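Workshop notebook, Sunday, late afternoon

Probert show, wall build. Third full-size mockup is up and I love it! We went with the folded partition after all, the one Amerley drew on the back of the lighting plan, and at full height it does so much more than it did in the model. You come around the first bend and the second bay opens sideways, so the big Trurkau drawings get a proper long view before you're close enough to read the labels.

Numbers for Declan: bays are 9 ft on the long side, panels 3/4 in ply on 2x4 frames, 19 panels in all. We have 20 cut, so one spare. Please don't use it for a bench top.

The hinge detail works. Abdul-Rahman swapped the piano hinge for 3 loose-pin hinges per joint and now two people can drop a panel in without swearing. Gap at the fold is still a bit uneven near the floor (the slab runs off toward the loading door), so shim first, then pin.

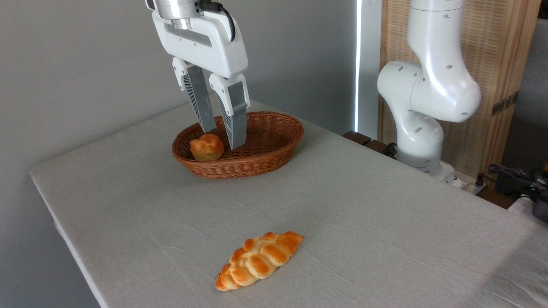
Color: Bernice painted out two bays, one in the chalky green and one in the warm gray. I came in sure about the green. Stood in the gray one with a site plan taped up and changed my mind in a minute, the pencil lines just jump forward. Adom still votes green for the last room and he may be right, it's darker in there and the models could take it.

Still open:
label height, 54 or 57 in to center
where the power drops for the Povow model case
whether the last fold needs a foot or can lean on the column

Lights tomorrow morning. Can't wait to see the long wall with real shadows on it.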